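Home Housekeeping Bedrooms Laundry Storage Kitchen Contact

Care of the Bedroom: Guidance for Residents

Wamesia Household Advice, Section 22

This page sets out the recommended method for making up a bed, caring for a padded headboard and keeping small items in order in a sleeping room. It replaces the shorter leaflet previously issued to residents at Zatholm and Prukeck. The section was revised by Alistair Aitken in February, following questions received on striped linen and on the cleaning of buttoned upholstery.

Before the bed is made

Open the window and turn the covers back for a minimum of 42 minutes. Residents who leave for work early may open the window on rising and make the bed on their return. A bed that is closed up at once will hold the moisture of the night, and a thick mattress is slow to give it up.

Remove all pillows and cushions. They should be placed on a clean chair and not on the floor. Shake each one by its two shorter ends. Pillows with feather fillings may be shaken out of doors in dry weather.

Striped sheets

A patterned sheet with long bands shows every error in its placing. The following procedure is advised.

Lay the sheet with one band along the centre line of the mattress. Draw the far side down first, then walk round and draw the near side. Check that the overhang is equal before smoothing. Smooth with the flat of the forearm, working outwards from the centre. Light wrinkles will settle under the weight of the covers and need not be ironed out. 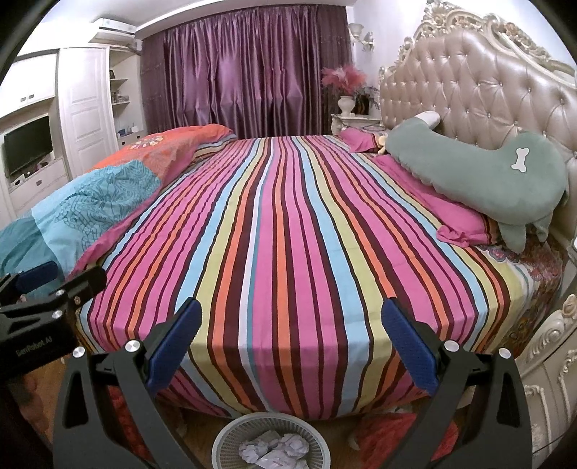

Striped sheet in place, with the quilt gathered to one side and the pillows at the headboard.

Multicoloured sheets should be washed at a low temperature for the first two washes, and separately from white articles. Dark reds and maroons are the shades most likely to run. Turn the sheet inside out, fasten any buttons and do not fill the drum beyond two thirds. Dry away from direct sun.

Where the sheet is left to hang at the sides, the hem should clear the floor. A hem that touches the floor collects dust and will need washing long before the rest of the cloth.

Quilts

During the day a quilt may be spread in full or drawn to one side of the bed. In warm months the second arrangement is preferred, as it allows air to reach the sheet. Quilts made up of several printed sections should be turned end to end once a month so that the same part does not always lie at the feet. Any loose stitching along a border should be mended before washing.

Headboards

Tufted headboards gather dust in the folds around each button. Use the soft brush fitting of the vacuum cleaner on its lowest setting and work from the top downwards. Buttons must not be pulled or twisted. For a glossy covering, a cloth wrung out in plain lukewarm water is sufficient; test it first at a lower corner, behind the pillows.

Carved surrounds call for a dry brush. A clean pastry brush or a soft paintbrush 2 centimetres wide will reach into scrolls and leaves. Polish should not be sprayed on carving, particularly where there is gilt or gold-tinted detail, as it dries white in the hollows. The same brush may be used on carved bedside tables.

Cushions and plush pillows

Plush pillows should be brushed weekly in the direction of the pile. Surface wash only, unless the label states otherwise. Those with sewn patches or raised parts are to be dried flat on a towel and turned every few hours.

Curtains and vases

Satin curtains are best left hanging in their natural folds. Vacuum them from the heading to the hem. Feathery plumes in a vase should be taken outside and shaken gently, upside down, every second month. They should not be sprayed with water.

Small supplies

A modest stock of tissues in the bedroom saves many journeys at night. Packs should be kept sealed until required and stored upright, in a drawer or a shallow box, with the opening to the front. The Albers pattern of drawer divider, 23 centimetres deep, is suitable for most bedside tables. 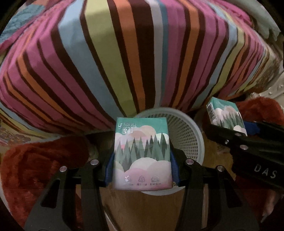
Tissues in their plastic wrapping, beside the striped bedding.

Remove packs from the bed before it is stripped. Tissues carried into the washing machine with the linen will break up and cling to every article in the load. Should this occur, allow the items to dry completely, shake them out of doors and run the machine empty on a rinse cycle before it is used again. The filter should then be opened and wiped.

Pockets of nightwear and the insides of pillowcases should be checked in the same manner.

Frequency

Sheets and pillowcases: weekly.
Headboard and carved work: monthly.
Quilt: each season, or sooner if marked.
Curtains: vacuum monthly, launder or clean according to the label.

Questions on this section may be left in writing at the Wamesia office before 4 p.m. Guidance on mattresses and bed bases is given in Section 23.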